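Open day at Betberg lets visitors try teaching a robot by hand
2023-10-09

Up to 100 people came through the Betberg workshop in Tososholm for its automation open day, the second the centre has held. The first was in May and was limited to people from local firms. This one was open to anybody who booked.

The morning was given over to the Darnidau project, which collects examples of ordinary handling jobs and uses them to train robot arms. Staff explained that no arm is needed for the collecting. A person holds a gripper in both hands, picks things up and puts them down, and the recording is later turned into movements a machine can copy. The black-and-white markers on the gripper's fingers let the software work out how far apart they are.

Visitors took turns at a table with a few everyday objects on it, among them a hardcover book and a small bunch of flowers. Flowers are harder to handle than a book, staff said, and the project wants more recordings of soft and uneven things. It has 2000 so far and hopes to double that over the winter.

After lunch there were two short talks. One covered packing work at Mthembu, a parts supplier that is looking at robots for its sorting line. The other dealt with safety rules for machines that share a floor with people, and ran over time – there were plenty of questions about who is responsible when something goes wrong.

Entry was free. Betberg plans to post the slides from both talks on its website. 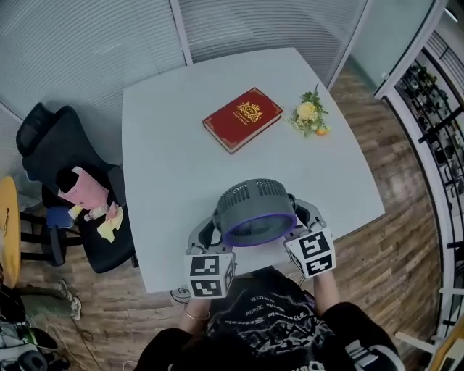 One visitor wrote in afterwards to say the hand-held sessions were too short, and that a proper go at it would be worth a longer booking next time, even if it meant fewer places.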